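The Long Way Back to the Kitchen

The hearing in my left ear went on a morning in February, somewhere between the shower and the toast. I thought it was water. I tipped my head, hopped on one foot and pulled at the lobe the way my mother taught me after swimming lessons. By lunch I could hear a refrigerator running inside my skull, and by evening the hallway had started to tilt.

I waited 3 days before I called anyone. I had a cold, I was busy, and an ear did not seem like something a grown woman should make a fuss over. The doctor at the Kerslake Clinic put a tuning fork to my forehead and asked which side was louder. When I answered, she stopped typing. Sudden hearing loss, she told me, is treated as urgent, and the first days matter most.

She started me on steroids that afternoon. I took them for two weeks and slept very little. I cleaned the oven at 4 in the morning. I wrote long letters to people I had not seen since college and mailed a few of them.

The dizziness was worse than the silence. I walked along walls. I couldn't look down to tie a shoe, and the cereal aisle at the supermarket made me so sick that I left my cart and went to sit in the car. My husband took over the driving, the stairs with the laundry, and most of the cooking.
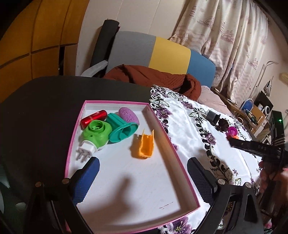
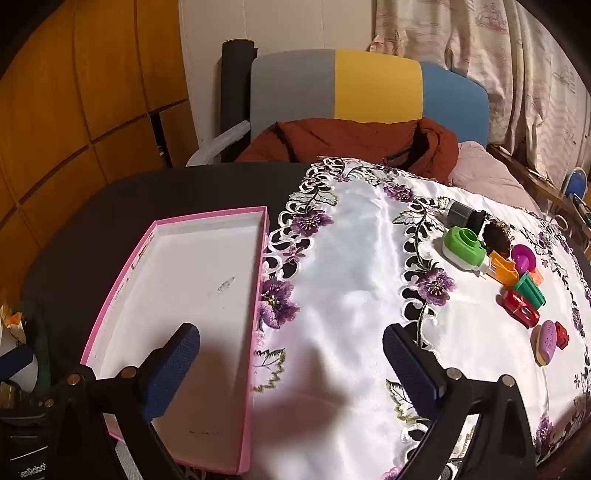

In the spring I was sent to a balance therapist, Lok-yiu Kao, who worked out of two small rooms above the Skastley library. She had me stand in a corner with my feet together and my eyes shut. I lasted four seconds. She wrote it down and told me to do it again.

The exercises were dull. I stared at a letter taped to the wall and turned my head from side to side until I felt ill, then rested, then started over. I did this three times a day, including on days when I cried through it. Kao never told me I was brave. She told me my numbers, and the numbers got a little better.

Some of the hearing came back, mostly the low notes. I can hear a truck on that side, but I can't hear a child. In restaurants I choose the chair against the wall, and I have learned to say "I'm deaf in this ear" before the menus come - it took me most of a year to say it without apologizing.

Last month I drove to my sister's house, 500 miles with one overnight stop. She had dinner waiting. I stood at her sink afterward and washed the pots, looking down the whole time, while she talked to me from my good side.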